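Sourdough Starter FAQ: Everything You Keep Asking Me

I started this page after my third spring baking class, when I realized I was typing the same replies over and over at my kitchen counter with dough on my elbows. I love these questions! Please keep sending them. I add to the page whenever something new comes up, so if you read it a while back, scroll down, there's probably more.

Last updated August 18, 2022

What is a starter, anyway?

Flour and water that have been left alone long enough for wild yeast and friendly bacteria to move in. You feed it more flour and water, it bubbles and rises, and when it's lively you use some of it to raise your bread. People were baking this way for thousands of years before yeast came in packets, and I still get a little thrill every time I lift the lid.

How long does it take to make one from scratch?

Usually one to two weeks. Mine (her name is Jadetti, don't ask, my niece picked it) took twelve days before she could lift a loaf. Warm kitchens go faster and cold ones go slower. If you're starting in January in a drafty house, give it three weeks before you even think about worrying.

It bubbled like crazy on day two and now it's dead. What did I do wrong?

Nothing! This is my number one question. The early burst comes from bacteria that happen to be living in the flour, and they fade out as the mix turns sour. Then there's a quiet stretch, often several days, while the yeast gets going. Keep feeding once a day and wait. So many people throw their jar out on day five, and it makes me want to drive over there and rescue it.

Which flour should I use?

Whole rye or whole wheat to get going, then whatever you like to bake with. Whole grain flour brings more of the good stuff along with it. I start with all rye for the first four days and then go half rye, half plain white bread flour. Unbleached, please. Bleached flour can work, but it's sluggish and you'll be waiting around.

Can I use tap water?

Most likely. If your water smells strongly of chlorine, let a pitcher of it sit out overnight with no lid. Some towns treat their water with chloramine, and that one doesn't go away by sitting, so a carbon filter or bottled spring water is the easier route. I've used plain tap in three different apartments and never had a problem.

What's the feeding ratio everyone talks about?

It's starter to water to flour, by weight. 1:1:1 means equal parts of each, so 30 grams of starter, 30 of water, 30 of flour. A 1:5:5 feed gives the yeast a lot more food, so it takes longer to peak, and that's handy overnight or in a heat wave. I do 1:1:1 in winter and 1:4:4 in July.

Do I really need a scale?

I'd love it if you had one. A cup of flour can be light and fluffy or packed down like wet sand, and the difference is big enough to turn a nice dough into soup. A cheap kitchen scale that shows grams will do the job. If you're set on using cups, stir the flour up, spoon it in, level it off, and go by texture: you want thick pancake batter.

How do I know it's ready to bake with?

Look for doubling in size within four to eight hours of a feed, several days in a row. Put a rubber band around the jar at the level of the fresh mix so you can see how far it climbs. There's also the float test, where you drop a spoonful in water and see if it stays up. I use it, but I don't fully trust it. A wet rye starter can be in wonderful shape and still sink.
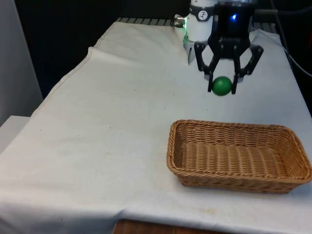 Timing matters too. The best moment is right around the peak, when the top is domed and just starting to flatten. If you catch it an hour late, bake anyway. Your bread will be a touch more sour and nobody at the table is going to complain.

There's gray liquid on top. Is it ruined?

No, that's just a hungry starter. The liquid is called hooch. Pour it off for a milder flavor or stir it back in for a tangier one, then feed. If you're seeing it every day, feed more often or go up a ratio.

When should I throw it out?

Pink or orange streaks, or fuzzy mold of any color. Don't scrape off the top and carry on, toss the whole thing and wash the jar in very hot water. A smell like nail polish remover is fine, by the way! It fades after two or three good feeds.

Can it live in the fridge?

Yes, and mine does most of the week. Feed it, let it sit out for an hour or so, then put it in the fridge with the lid resting on loosely. Once a week is a good feeding schedule. I've left mine for two months and brought her back with three days of regular feeds on the counter. To bake on a weekend, I take her out two days ahead.

What can I do with the discard?

So much! Pancakes, waffles, crackers, banana bread, pizza crust. My favorite is the simplest: pour the discard straight into a hot oiled pan, scatter scallions and sesame seeds over it, flip once, and eat it standing up. You can keep a discard jar in the fridge for a week and add to it as you go. Please don't pour it down the sink – it sets up like glue in the pipes, and I learned that from a plumber.

Hold off on using discard from the first week, though. The mix hasn't turned sour enough yet and it doesn't taste nice anyway.

Can I dry some as a backup?

Do it! Spread a thin layer of lively starter on parchment paper, leave it somewhere airy until it's brittle, then break it into flakes and keep them in a sealed jar. Elfriede Aebischer, who took the class in April, mailed me a little envelope of hers with a note that just said "Hauser, rye, grumpy." I soaked the flakes in warm water, fed them for four days, and Hauser has been living next to Jadetti ever since. Grumpy is right. He makes terrific dark bread.

Does a hundred-year-old starter taste better?

I get asked this a lot and I have to be the boring one. The mix of yeast and bacteria shifts over time with the flour you use, the temperature and how often you feed. A starter you made last month can bake every bit as well as one that came over on a boat. I do love the stories, though, so if you have an old one, write and tell me about it!

My bread is dense. Is it the starter?

Maybe. Check that it's doubling first. If it is, the dough probably needed more time on the first rise. Recipe times are written for someone else's kitchen, and at 68 degrees things go far slower than at 78. Look for a dough that's puffy, jiggles when you shake the bowl, and has a few bubbles at the sides. Liesl Stöckli wrote in with exactly this problem, gave her dough another two hours, and sent me a photo of the crumb the next morning with so many exclamation marks that I felt right at home.

Can I make it gluten free?

You can, with brown rice flour or buckwheat. It won't stretch or dome the way wheat does, so look for bubbles and a sour smell as your signs. Use a fresh jar and a clean spoon, and never begin with a scoop of somebody's wheat starter if you're baking for a person with celiac disease.

What's your everyday loaf?

500 grams bread flour, 350 grams water, 100 grams starter, 10 grams salt. Mix, rest half an hour, fold every 30 minutes for two hours, let it finish rising, shape it, and leave it in the fridge overnight. Bake in a covered Dutch oven at 475 for 20 minutes, then uncovered at 450 for 20 to 25 more. Let it cool before you slice it. (I rarely do.)

Can I send you a question?

Yes please! Use the form on the contact page and tell me your flour, your feeding ratio and how warm your kitchen is. I answer in the evenings, usually while something is in the oven.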